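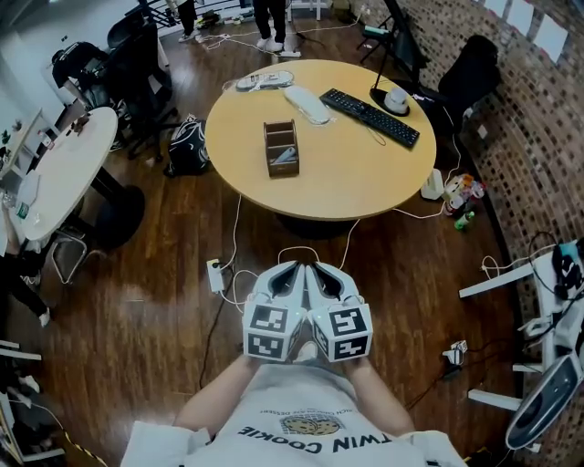

Round tables and work, part one

Monday, July 7, 2025

I have been told for years that a round table is the friendlier table. Every office furniture article says so. There are no corners and there's no head of the table, so conversation is supposed to flow. I'd like to meet the people writing these articles and ask them where they put their keyboard.

We have two round tables in the workroom at Berndale. One is light wood, one is white, and both sit on black pedestal bases. They came with the lease, which is how most people end up with the furniture they have opinions about. I've been working at the light wood one since spring and I have been meaning to write this for a while.

My first complaint is geometry. A keyboard is a rectangle. If you set it square to yourself at a round table, the front edge is close to you in the middle and the two ends hang out near nothing. So you push it in, and then your wrists have table under them but your elbows don't. After a while the keyboard drifts. I have never once come back to that table and found it straight. It ends up angled off to the right, and I have stopped correcting it.

My second complaint is that everything that isn't a keyboard gets pushed to the rim. With a rectangular desk you have a back edge, and the back edge goes against a wall, and the wall catches things. Phone, lamp, pen pot, whatever. A round table touches the wall at one point if you're lucky, and in our case it doesn't even do that, because the brick wall in there is curved.

I know. A curved brick wall. Everyone who visits says how lovely it is, and I'll admit it photographs well. Try putting a bookcase against it. Try taping paper to it, for that matter. We have three sheets up high near the corner and I don't trust the tape for one minute. Painter's tape, packing tape, the gray putty that says it works on masonry: I've bought them all and I believe none of the claims on the packets. Brick sheds. You press the tape on, you feel it grip, and what it has gripped is dust.

Now, the organizer. I resisted the desk organizer for a long time because I think most of them are a way to own more small things. You buy a box with compartments and then you look at the compartments and feel they should have something in them. Ours is a small brown wooden one and I'll give it this much, it stays where you put it. The plastic ones I had before slid every time somebody leaned on the table. But if you asked me whether it has made the table tidier, I would say the table is as untidy as it was, with a box on it.

The same goes for the lamp. I was talked into a lamp with a round base on the theory that a round base suits a round table. I don't know what that theory is based on. A base is a base. It takes up a circle of table that you can't use, and then because it's flat and a little raised, people treat it as a coaster. There's usually something cup-shaped standing on it. I have asked about this. I have also done it myself, so I'm not in a strong position.

A clamp lamp would be the sensible choice, and I've looked at them. The trouble is that clamps want a straight edge. The listing for the one I liked, from a shop called Sellton, said "fits most tables." I wrote to ask whether most tables included round ones and got a reply telling me the color options. I took that as a no.

Cords

If you only read one part of this, read this part, because it's the real argument against a table standing in the open.

A desk against a wall has a back, and cords go down the back. You don't see them and, more to the point, you don't walk through them. A round table on a pedestal has no back. There's nowhere for a cord to go except down and out across the floor, in whatever direction the power happens to be. We have a white power strip on the floor in front of the table, right where your feet want to be, and cords running to and from it. A white cord on a dark brown floor you can at least see. The black one is the one I worry about.

I've read the advice. Most of it is aimed at people with desks. Cable trays screw to the underside of a desktop, fine, but then the cords still have to come down somewhere, and with one leg in the middle they come down in midair or you strap them to the pedestal like ivy. I tried the strapping. It looked neat until the first time someone moved the table, which people do, because a pedestal table is easy to drag and everyone thinks they know a better spot for it.

Then there are the floor covers, the rubber humps. I own one. It says it lies flat. It has never lain flat. It came rolled up in a tube and in its heart it's still rolled up, and both ends curl, so now in place of a thin cord to trip over you have a thick strip with two lips. I put it away. A cord cover that needs taping down is just tape with extra steps, in my opinion, and see above for my feelings on tape.

What would fix it is a floor outlet under the table. I got a quote. The quote was 600 dollars for one outlet and did not include putting the floorboards back nicely, "nicely" being my word, since the man's word was "extra." For that money I could buy a rectangular desk and have change.

Things on the floor

A side effect of having tables with no drawers and a wall that refuses furniture is that the floor becomes storage. I don't approve, but I understand how it happens. A backpack goes down beside the table because there's no hook. The bottles and bags by the wall are there because that spot isn't on the way to anywhere, and things that aren't in the way tend to live a long time. There's a green bottle lying on its side that I keep meaning to deal with.

I did a floor clear-out following one of those methods where you carry everything to the middle of the room and decide about it. The method was called Tefera something, a downloadable plan of 74 pages. I printed four of them. The idea is that seeing it all in one heap shocks you into letting go. I was not shocked. I recognized everything in the heap and I put most of it back.

What did help a bit was the white metal rack on the right side of the room. It's plain, it's open, and it doesn't care that the wall behind it isn't straight. Cables and equipment go on it. An open rack isn't pretty, and the decorating people will tell you to get matching baskets for it, and I'd say skip the baskets. If I put black cables in a basket I have a basket of black cables and I can't see which one I need. On the bare shelf I can find the right one by looking.

The white table

I said there were two. The white one is the better table, and I say that with some suspicion, because I think it's only better for having less asked of it. There's no keyboard on it. There's a silver metal chair beside it that is uncomfortable enough that you don't settle in. People put a water bottle down, stand around for a bit, and leave. For that, a round table is fine. I'd even say good. You can come at it from any side and you don't catch your hip on a corner.

So perhaps the furniture articles are half right. A round table is a good place to put something down. It's a decent place to eat lunch. My quarrel is with the idea that it's a place to work, eight hours, with a keyboard and a phone and a lamp and everything those things are plugged into.

The chair is its own problem, by the way. A proper office chair at a pedestal table means the wheels and the pedestal want the same bit of floor. You roll in and bump. Ours is usually parked behind the table, over by the wall, and I can't blame anyone for leaving it there.

What I'm considering

There's a half-round desk from Pulolholm that claims to solve all this. Flat on one side, curved on the other, with a slot for cords along the flat side. My first reaction was that the flat side goes against a flat wall, and I haven't got one. My second was to look at the photos again, and I noticed that in every one of them there's a laptop on the desk with no cord coming out of it at all. Not even a charger. I find that hard to take seriously from a company selling a cord slot.

Still, I've measured. If it stood out from the wall with the curve toward the bricks, the flat side would be toward me, and the keyboard would be square to something for the first time. The slot would then be in my lap, more or less. I've written to ask if the slot can be ordered on the other side and haven't heard back.

The sale runs into August, so there's no hurry. In the meantime I've moved the light wood table a little closer to the wall, and the keyboard is crooked again.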